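Plates on edge: a talk with the owner of a small kitchenware shop

2018-09-16
By the Mindeck staff
Reading time: 2 min

The owner of Virosau has sold kitchen goods from the same narrow storefront for 11 years. Knives and pans bring in most of the money, but the questions she gets most often are about drying racks.

"People come in wanting a bigger one," she said. "I ask them how many they eat with. Usually it's two or three people, and they don't need a bigger one."

Her own preference is a plain wooden rack with round pegs. The shop carries one called the Altar, which sells for 40 dollars. She has used the same model at home for seven years and oils it when the wood starts to look dull.

"You want the plate sitting down between the pegs, so the rim is held on both sides," she said. "If it's only leaning, it will slide the first time you bump the counter."

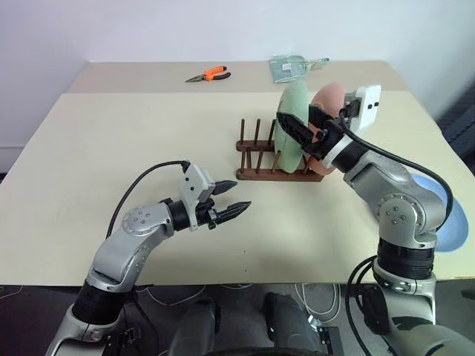 Wood and water

The usual complaint about wooden racks is that they turn black underneath. She has seen it many times and blames the counter more than the rack.

"It's sitting in a puddle. Pick it up at night and wipe under it. I tell everyone this and I think half of them do it."

She doesn't recommend soaking the rack or putting it in the dishwasher. A stiff brush and dish soap once a week is enough for most homes, she said, and the rack should dry on its side afterward.

She is less strict about the plates. Her own are mixed colors, bought singly from the Tóth seconds sale each July, and she lifts them out by the upper rim. Heavy stoneware gets a slot left open next to it. Bowls go on a towel.

"I've tried bowls in a peg rack," she said. "They take up three spaces and then they fall over."

Last updated: 2018-09-16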